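**Toy library at Nellura to reopen with new sorting day for small figures and playsets**

2021-01-05

The Nellura Community Centre will reopen its toy library this month with changes to the way small figures and boxed playsets are checked, stored and lent to families. The new arrangements were approved by the centre's management late last year and apply to all borrowers, including those whose memberships were carried over from the previous term.

Under the new system, each set returned to the library will be laid out in full on a cloth-covered table before it goes back on the shelf. Figures, accessories, stands and packaging are to be checked against the card kept with the set. Sets with a missing part will be held in the back room for 15 days so that families have time to look for it at home. After that period the set will be lent as it is, with a note on the card.

Library coordinator Cathal Geraghty said the change was prompted by the growing number of small collectable figures donated to the centre.

"Our shelves were organised for puzzles, blocks and wheeled toys," Mr Geraghty said. "The smaller donations arrive with little cups, leaves, boxes and packets, and it is very easy for a piece of one to end up in the bag of another. Laying everything out on a table lets us see what belongs together before it leaves the building."
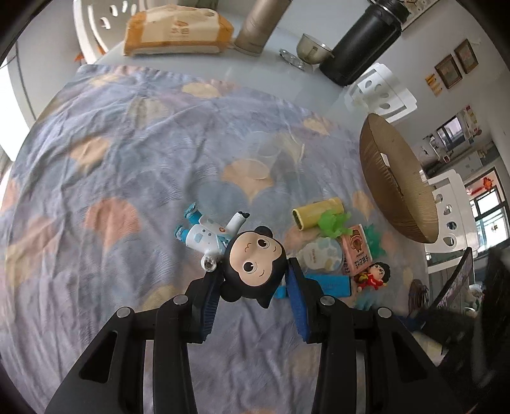
Coloured plastic pieces and printed boxes will be kept with the figure they came with wherever this can be established. Packaging printed in languages other than English will also be retained. Several families in the Pomeck and Clamano neighbourhoods have asked that boxes and inserts stay with the toys, as their children enjoy reading the characters aloud with grandparents. The centre has agreed to this request and will store flattened boxes in labelled envelopes where they no longer hold their shape.

Clear plastic parts will receive particular attention. Transparent cups and stands are easily overlooked against a patterned surface, and the centre has had to replace a number of them. Staff have been asked to place all clear parts in a separate bag as soon as a set is opened, and to return them to the main container last.

Borrowing limits have also been revised. Families may now take home 4 items at a time, of which 2 may be small-figure sets. The loan period remains unchanged. There is no fee for late returns, although borrowers are asked to telephone the centre if they expect to keep an item beyond its due date.

Children under three may not borrow small-figure sets on their own card. Parents and carers with younger children at home are asked to speak to staff at the desk, who can recommend larger toys from the same themes. A shelf of soft and oversized figures has been set up beside the entrance for this purpose.

The centre is also accepting donations for the coming term. Dress-up characters, including astronauts, pilots and firefighters, are in steady demand, as are animals and kitchen pieces. Donated toys should be clean and placed in a closed bag with any accessories. Battery-operated toys cannot be accepted at present. Donors who would like a bag or container returned should write their name and telephone number on the outside.

The sorting tables, donated by Rutkowska Furniture, will remain in the small hall throughout the term. Members of the public are welcome to help with sorting and may register at the front desk. Each session is limited to 10 people, and children may attend with an adult. Tablecloths in good condition are also being sought, in any colour or pattern.

The library's operating hours are posted at the main entrance. A review of the new arrangements will be carried out in May, and borrowers will be invited to comment in writing before any further changes are made. Comment forms will be available at the desk and may be left in the box beside the returns trolley.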